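Villeck library gets new reading tables

Reading time: 2 min

The public library in Villeck has opened its reading room again after the winter work, and visitors now find new tables of pale wood in the place of the old gray ones. The room was opened on March 24, 2007, with coffee and a short speech by the head of the library, Hjørdis Lindholm.

The tables were made by Hermans, a joiner's workshop in the neighboring town of Sukier. The workshop has made furniture for schools before, but this is its first order from a library. There are 19 tables in total. Most of them stand in the main room, and the rest are placed in the children's corner, where the legs are shorter.

"We wanted a table where you see that it was a tree," said Lindholm. "The old ones were good tables, I do not want to say something bad about them. But they were bought for an office in another time, and people were telling us for many years that the room felt cold."

The old tables had a plastic surface which was coming loose at the corners. Last August the library asked its visitors what they would like to change, and it received 326 answers. More light was the first wish, and better tables was the second. The lamps were changed before the winter. For the tables the library had to wait until the town had approved the money.

Each table is 220 centimeters long and has room for six persons. The wood is treated with oil and has no lacquer. This means that the surface must be oiled again two times a year, and the workshop has promised to do it without payment in the first two years. Lindholm asks that visitors put cups on the small mats which lie at the entrance. Pens and crayons are allowed as before.

The color of the wood is not the same everywhere. On one part it can be nearly cream, and on another part more yellow, with long thin streaks of straw and light gray. According to the workshop this will become softer when the tables have been in use for some summers.
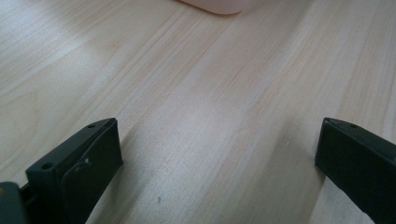

Old tables for sale

The old tables are kept in the storage building behind the library and can be bought by clubs and private persons. The price is 500 for one table, and the buyer must arrange the transport. Two of them are already promised to the Jatano chess club, which moves to bigger rooms this spring. Those who are interested can ask at the desk. Chairs are not included, as they will stay in the reading room until new ones can be ordered.

The library has its usual opening hours again. The newspaper shelf has moved to the wall beside the stairs, and the returned books are now to be left at the desk and not in the box outside.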